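Comparing finger pads on a hand-held gripper: student project report
Project group: Iqra Rizvi, Jordan Kettle, Marianna Szczepańska
Supervisor: Erdal Aksoy
Workshop at Jatisthorpe, 25/02/2024

1. What we set out to do

The Lekuva is a hand-held gripper with two fingers and a camera that looks down past them. The older group used it with the pads it came with and wrote that small parts slipped when the fingers closed at an angle. Our task was to try a second pad shape, the Tellent, against the old one, the Stöcker, and say which should stay on the tool for the next project.

We kept to 3 questions. Does the pad hold the part through a lift? Does it hide the part from the camera on the way in? Can it be changed without taking the whole finger off?

2. Set-up

All trials were done on the same wooden table. We did think about covering it with a dark mat, as Romain Perrin had done for his camera tests, but the grain turned out to be useful. It gives the eye something to judge sharpness by, and it shows at once if the view has turned between two trials.

Before each set we opened the fingers fully over bare wood and looked at the camera view with no part in the grip. The fingers should come in from the lower left and lower right, with a wide gap between them.

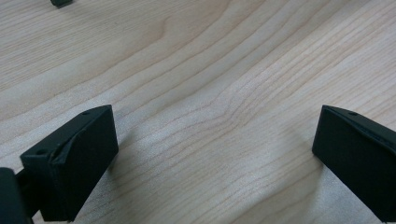 The check takes very little time and we would keep it. Jordan found early on that a pad can be screwed on slightly twisted and still feel firm to the hand. In the view the two inner faces then lean by different amounts, and the first few lifts of the set are wasted.

Lighting was from the ceiling only. We tried a desk lamp for one afternoon and gave it up because the shadows of the fingers fell across the part.

3. Trials

Each pad was used for 80 lifts, split evenly between a short wooden peg, a bottle cap, a glue stick and a folded cloth. That makes 20 lifts per part. Iqra and Marianna took turns holding the gripper and Jordan wrote down the results. A lift counted as good if the part left the table, was carried over a line of tape and was set down without falling.

The peg and the glue stick gave no trouble with either pad. The bottle cap was harder. With the Stöcker pad it tended to tip when one finger touched first, and the person holding the tool had to open and start again. The Tellent pad was better at this -- its face sits flatter against a low part -- but it was worse on the cloth, which slid out from under the lower edge. 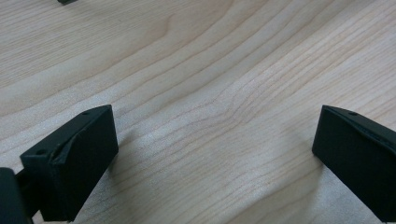 On the camera question the difference was small. Both pads cover the lower corners of the view, and neither hides the middle of the gap while the fingers are open. What matters more is how the tool is held. If the wrist drops, the pads take up more of the view and the far part of the table goes soft.

Changing the pads took about 2 minutes once we had the right driver. The screws are small and we lost one under a cupboard, so the spares now live in a jar.

4. What we would change

We did not measure grip force. Erdal had suggested a spring scale from the start and we left it too late. Our results only say whether a part fell, and two pads can score the same on that while gripping quite differently.

We also think the people taking turns got better as they went on. The Stöcker pad was tested first, so the Tellent had the benefit of some practice. Another group should swap pads every few lifts, even though it is slow.

For now we have left the Tellent pads with the tool and put the Stöcker pads in the drawer with the driver. The cloth lifts should be repeated in July with a thin rubber strip along the lower edge of the pad.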